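Plillthorpe toy library told to find new home, or a bigger cupboard

Plillthorpe's toy library has until the end of March to get out of the old council pay office, where it has spent the past 12 years lending out train sets, dress-ups and one extremely popular plastic lawnmower.

The building is to become a customer experience hub. Council has yet to say what the customers will experience there, though the plans show a curved desk and a fig tree in a pot.

The library has 212 member families and a catalogue of 1558 toys, a figure that coordinator Jeptoo Gachanja is prepared to defend in front of any auditor. Each toy has a number, a bag and a card listing its parts. Borrowers who return a puzzle with a piece missing are asked to look under the couch, and then to look again.

"People think we can just pop it all in someone's garage," Ms Gachanja said. "I'd like to meet the person with that garage. I'd like to borrow it."

Council has offered a storeroom behind the Timari Street pool as a temporary measure. It measures 2 metres across at the wide end, shares a wall with the pump, and is reached by a path that the council's own map labels as a drain. Members who inspected it last week reported that it would suit the jigsaws, provided no one wanted to stand in there with them.

A spokesman for the council said the storeroom was "one of a suite of options". Asked for the others, he said the suite was still being developed.

The library charges families $40 a year and lets them take home four toys at a time. Ride-ons count as two. The lawnmower counts as two and has a waiting list, which at the time of writing stood at nine children and one grandfather, who says it is for when the kids visit.

Some help has come from down the road. Clastex, which makes guttering on the Cisternas industrial estate, has put up $3000 towards the move and offered the use of a truck outside working hours. Site manager Riku Imai, a father of three, said he had been a member since his eldest was crawling and had paid more in late fees than he cared to discuss.

"I reckon the three thousand just about squares us up," he said.
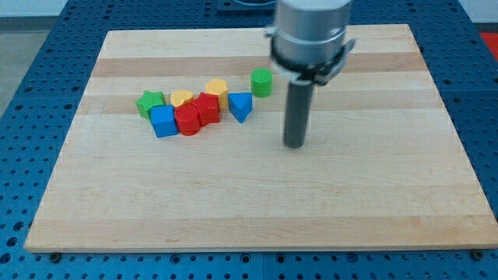
Mr Imai has also drawn up a moving plan, in colour, under which the noisy toys travel last and with their batteries out. Ms Gachanja described the plan as very thorough and said she had asked him to be in charge of it, which he had not been expecting.

The most promising site at the moment is the hall behind the bowls club, where the main room sits empty every morning until eleven. The club has said yes in principle. In practice there remains the matter of the carpet, laid two years ago after a long fundraising drive and spoken of by members in lowered voices. Play dough has been ruled out. Paint was never raised. Talks are continuing on the sand table, with the club understood to be firm and the library understood to be hopeful.

There is also the parking, which the club would like kept clear for bowlers and which parents would like to be within carrying distance of a dolls' house.

Loans will go on as usual at the pay office until the middle of March, 9.30 am to noon. Families are being asked to hang on to whatever they borrow after that until the new address is settled, so that there is less to shift. Ms Gachanja said the response to this request had been enthusiastic, and the shelves of outdoor toys were already bare.

The lawnmower is exempt and must come back on time.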